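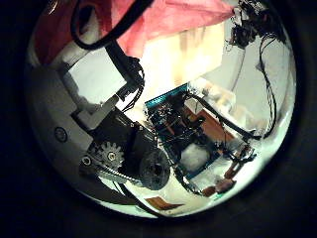 Do I need to read the whole Wemulwood rulebook before I set up a weather table?

Only the travel chapter, and you can skim the boat rules unless your players own a boat. Everything else you need is in this section, plus two ten-sided dice and something to write on.

Section 4. Setting up your weather and travel table

I wrote this bit for game masters who want the wilderness to do something between towns. My own group spent a long time walking from Phuthong to the coast under a sky I'd forgotten to mention, and when a storm finally showed up it was because I needed one for the plot. They noticed! So now I roll for it, and I've set the whole thing up so it takes me less time than finding my pencil.

You'll do steps 1 to 5 once per campaign. After that it's just rolling.

1. Pick your region. The base game has the Itus Marsh, the uplands and the Phuthong coast. If you made your own, pick whichever of the three it feels most like and rename things later.

2. Write the numbers 1 to 100 down the side of a page, in whatever chunks you like. I use wide chunks for dull weather and narrow ones for the wild stuff. For the marsh mine goes:

01–40 gray and damp, no effect
41–65 steady rain, tracks wash out by nightfall
66–80 fog, ranged attacks only at short distance
81–90 high wind, no open flames
91–99 storm, travel at half speed
100 omen (see step 5)

3. Choose how often you roll. Once per travel day, at dawn, is what I'd start with. I tried dawn, noon and dusk for a while and the weather went completely bonkers, with fog and gales and fog again before anyone had eaten lunch.

4. Decide what weather costs. Keep it to one effect per result. If you stack a speed penalty on a visibility penalty on a saving throw, you'll forget at least one of them and a player will remember it for you, usually when it helps them.

5. Make your omen list. You want a handful of strange things that only turn up on a 100. Mine has a second moon, a rain of small frogs, a bell ringing underwater and a smell of baking bread in the middle of the marsh (that one ate an entire session, they would not leave it alone). Cross each omen off when it's used.

Note: Results apply to everybody outdoors, monsters included. If the party can't shoot through fog, neither can the goblins. 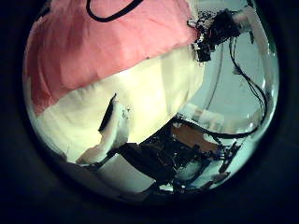 Photo: Anong Srithong

Rolling at the table

6. At dawn on each travel day, have a player roll the percentile dice. Pass the job around. Usa Rungrueang has rolled three storms in a row at my table and is now banned from dawn duty by popular vote.

7. Read out the weather first and the effect second. "There's fog down to your knees and it's climbing" and then the bit about short distance. It's a small thing but it keeps the table from sounding like a tax form.

8. If the result matches yesterday's, bump it up one row. Two days of rain become rain and then fog. Omens don't bump, and a storm that repeats just stays a storm.

9. Ask for the day's plan after the roll. This is the step I skipped for ages. Once players know it's blowing a gale they might hole up, or push on and risk it, or try to bribe the ferryman, and you get a scene out of it.

Caution: Don't roll weather in the middle of a fight. I did it once during the siege of Tavatis, got a storm, and had to recalculate every archer on the wall with the players staring at me. If a battle runs past dawn, keep the old weather until it's over.

Caution: Watch your healing supplies on long trips. Half-speed days use up rations at the normal rate, so a party of low-level characters can run dry on a map that looked perfectly safe. I hand out 13 days of rations for the marsh crossing and it's usually just enough – usually.

Adjusting for season

The table above is a wet-season table. For dry months, subtract 20 from every roll and treat anything under 1 as a 1. In February, which is the dead middle of winter in my version of the uplands, I swap rain for snow and leave the numbers alone. You can write a fresh table for each season if you enjoy that kind of thing, but try the subtraction first.

A natural 100 is still an omen in any season, so check for it before you subtract.

If your group travels by river, use the marsh table and turn to Section 5 for drifting, running aground and what lives under the bridge.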